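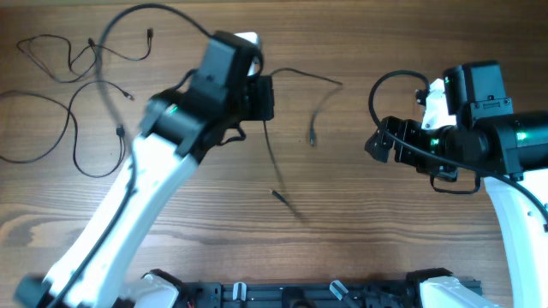 Fig. 1. Two arms at a wooden table.

Career Skills, Unit 7: Writing the Cover Letter
Handout for the evening group, 2018-10-31

Please read this before you start your draft. We will use the same job ad as last week, the office assistant position at Kelholm.

1. Purpose of the letter
The resume tells the employer what you did. The letter tells why you want to do it for this company. Many students write the resume a second time in full sentences, and then the reader learns nothing new. Choose 2 points from your resume and explain them well.

2. Length
Keep it on one page. Around 80 words for each paragraph is a good measure, and the whole letter should stay under 4000 characters with spaces. Some online forms cut the text after a limit – check the form before you paste.

3. Opening
Name the position and where you found the ad. Compare:
Weak: I am writing to you for the reason that I am looking for a job.
Better: I would like to apply for the position of office assistant, which I found on your website in July.

4. Middle part
Take the words of the ad seriously. If Kelholm asks for "careful work with customer files", give one situation where you had to be careful. Say what your task was, what you did and what was the result. Do not write only "I am careful".
For the second ad, from Quintana, the tone is more relaxed, but the same rule is valid.

5. Closing
Thank the reader, say when you are free for an interview, and give a phone number. Do not speak about salary here, except when the ad asks for it.

6. Common mistakes
– The name of another company left in the letter. It happens every term, mostly with Zamau and Nulero, as both ads look alike.
– "Dear Sir" when the ad gives the name of a woman.
– A file called letter_final_new3. Use your family name and the position.

Homework
Write a letter for one of the four ads. Print it in 16 point with wide lines, so that your partner can write corrections between them. Bring also the ad itself.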